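Left hand won't let go after a stop — anyone else?

truven61
Jan 10, 2025
Bit of a scare this afternoon. I hit the stop with the left hand closed, reset everything, and the thumb stayed clamped. Fault 3331 on the screen, fingers fine, thumb dead. I had my own fingertips near it when it finally sprang open — not doing that again. Anyone know the code?

Erkcombe
We had 3331 back in May. Ours was the wrist cable, it was getting pinched every time the arm reached right over. New cable, never saw it again.

Soon-im So
I don't agree, sorry! A pinched cable gives you 997 on ours. 3331 is the thumb losing its zero when you stop it under load. Re-home the hand before you reset the arm.

Erkcombe
Well, ours went away with a new cable, so I'm sticking with it :)

okness_1981
Whichever it is, power off at the wall before your hand goes anywhere near. What's the job, and how's the cable sitting?

truven61
Fair point, and yes, wall switch from now on. It's the toy rabbit and green plate job, and the cable is the thin black one at the left wrist:

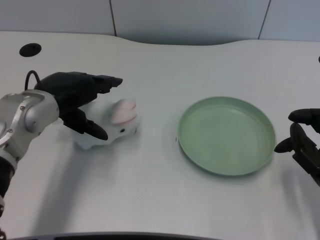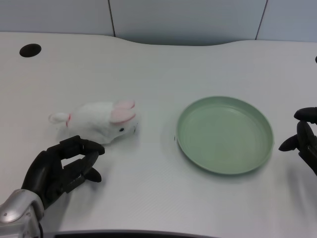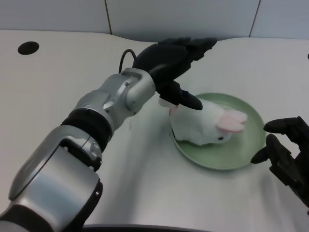 Esquivel
That loop looks tight to me in the first and last ones. I'd try Soon-im's re-home anyway, it's free, then swap the cable if the code comes back.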